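Skarngate Handling Practice Group
Minutes of the review meeting, Oct 18, 2026
Plorkbridge site, upstairs room and remote link

Present: representatives of Skarngate (chair), Fevthorpe, Magalhães and the Plorkbridge bench team. Apologies from the second Fevthorpe bench.

1. Previous minutes
Accepted with one correction. Under item 4, "recorded force" should read "commanded force". The chair will reissue.

2. Actions carried over
The shared naming rule for sessions is in use at all sites except Magalhães, where the old pattern stays until the March freeze. The glossary is still open. "Grasp", "contact" and "hold" are used differently by each site and need one definition each before the draft rules can go out.

3. Draft rule 7: clear and tinted containers
Fevthorpe presented the comparison set. Of 1724 episodes reviewed, 141 were sent back for a second look. Most of the returns concerned see-through plastic, where reviewers could not agree on the moment of first contact. Plorkbridge noted the same problem at its own bench with long boxes.

The group discussed whether the finger pads being close to a wall should count as contact. Agreed that it should not. The reviewer marks contact only when it can be confirmed from neighboring frames, and marks "uncertain" otherwise.
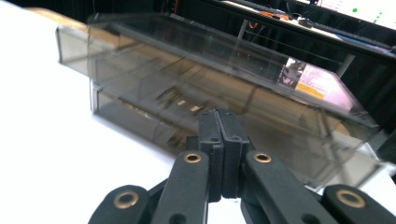
Fig. 1. Gripper at the lower edge of a smoke-tinted container, item 3. Container blurred, finger pads sharp.

Magalhães asked whether blur on the object should be grounds for rejecting an episode. The view of the meeting was that blur on its own is no defect. An episode is rejected under rule 7 only if the object's edges cannot be followed for more than 200 consecutive frames. Fevthorpe considered this limit too generous and asked for its objection to be minuted. The limit stands for the trial period.

4. Draft rule 8: table surface and lighting
Proposed text: "The work surface shall be matte and of a single color. Overhead light shall be set so that object edges remain visible against the surface." Plorkbridge pointed out that white tabletops under strong light meet the first sentence and can still fail the second. Wording kept, with a note to be added on checking exposure before each session.

Labels on containers may stay in place. They are not to be used as the only cue for orientation. Screens in the background should be locked or turned away if they carry readable text. Skarngate will add this to the setup sheet.

5. Hand-held gripper checks
Linkages and bushings are to be inspected at the start of each shift. The operator closes the jaws fully, looks for a gap between the pads and records the result. A worn pad is replaced together with its partner, never singly. Screws are checked with the driver kept at the bench.

There was a longer discussion on who signs the check. Agreed: the operator signs, and the bench lead countersigns weekly. Magalhães will try a paper form first.

6. Any other business
Storage of rejected episodes costs roughly 2 days of staff time per quarter at Fevthorpe. No decision. To be taken with the retention rule.

Actions
Skarngate: reissue previous minutes; update setup sheet.
Fevthorpe: circulate the returned episodes list with reason codes.
Plorkbridge: draft exposure note for rule 8; glossary entries for "grasp", "contact" and "hold".
Magalhães: paper form for the shift check.

Next meeting to be hosted by Fevthorpe, date to be confirmed by the chair.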